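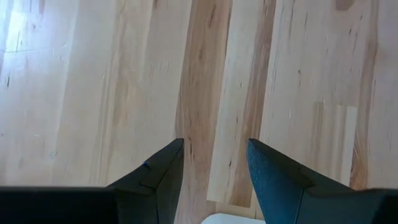

Solveig Queyrat, chargée de recherche en science politique

Revue › Numéros › Varia › Article › Section 4

Figure 2. Parquet clair, avec une lame brun-rouge plus sombre.

4. Le portrait officiel après le changement de majorité

Les sections précédentes ont traité du moment où le portrait du dirigeant entre dans les bâtiments publics. Celle-ci porte sur son retrait. La littérature sur les effigies de pouvoir s'intéresse surtout aux statues renversées et aux places rebaptisées, épisodes spectaculaires et bien documentés par la presse. Le décrochage d'un cadre dans un couloir d'administration laisse moins de traces. Il est pourtant plus fréquent, et il engage des agents ordinaires qui n'ont le plus souvent reçu aucune consigne écrite.

4.1. Terrain et matériaux

L'enquête a été conduite dans deux villes, Dillberg et Abella, qui ont connu une alternance lors du même scrutin régional. Nous y avons mené 15 entretiens avec des agents d'accueil, des secrétaires de mairie et d'anciens élus, complétés par la lecture des notes de service et des bulletins municipaux. Les propos ont été recueillis sous condition d'anonymat. Les deux villes diffèrent sur un point important pour la suite : à Dillberg, l'affichage du portrait était prévu par un arrêté local ; à Abella, il relevait de l'usage.

4.2. Une règle qui protège, un usage qui expose

À Dillberg, le retrait s'est fait par voie administrative. L'arrêté a été abrogé en conseil, puis une note a fixé un délai de huit jours pour vider les halls et les salles de réunion. Les agents interrogés décrivent une opération sans relief. Plusieurs ne se souviennent pas de qui a décroché le cadre de leur service. L'existence d'un texte dispensait chacun de prendre position, et le geste pouvait être présenté comme une tâche d'entretien parmi d'autres.

À Abella, la situation est restée indécise jusqu'en avril. Aucun texte n'imposait le portrait, aucun ne pouvait donc être abrogé. Certains services l'ont retiré dès le lendemain du vote, d'autres ont attendu, et dans les bureaux de quartier les anciens portraits ont cohabité avec les affiches de la nouvelle équipe. Les agents y parlent beaucoup plus volontiers de loyauté, de prudence, parfois de peur du ridicule. Une secrétaire dit avoir tourné le cadre contre le mur pendant une semaine – ni enlevé, ni montré – en attendant de voir ce que feraient les autres étages.

Ce contraste va contre l'idée, courante dans les travaux sur la personnalisation du pouvoir, selon laquelle l'obligation formelle serait la marque d'une emprise plus forte. Dans nos deux cas, l'usage non écrit a duré plus longtemps que la règle. Il a aussi produit davantage de conflits entre collègues.

4.3. Le devenir des objets

La question du stockage a été peu posée par les enquêtés, mais elle revient dans les documents. À Dillberg, les portraits ont été versés aux archives avec un bordereau sommaire. À Abella, leur destination est inconnue pour la plupart. Une partie se trouverait encore dans les réserves de l'ancien hôtel de district, d'après un inventaire non daté que nous n'avons pas pu recouper. Les monographies disponibles sur Zinalcombe et Daltavbridge signalent la même lacune : les achats de portraits figurent dans les comptes, les sorties n'y figurent pas.

4.4. Limites

Les entretiens ont eu lieu plusieurs années après les faits, et les récits se sont sans doute accordés entre eux, surtout à Abella où les anciens collègues se fréquentent toujours. Nous n'avons pas eu accès aux échanges internes des partis. Enfin, les écoles ont été laissées de côté – elles dépendent d'une autre tutelle et suivent un calendrier propre. La section 5 reprend la comparaison à partir des seuls documents budgétaires.

Partages : 8 | Commentaires : 2

Contact | © Revue, tous droits réservés | Haut de page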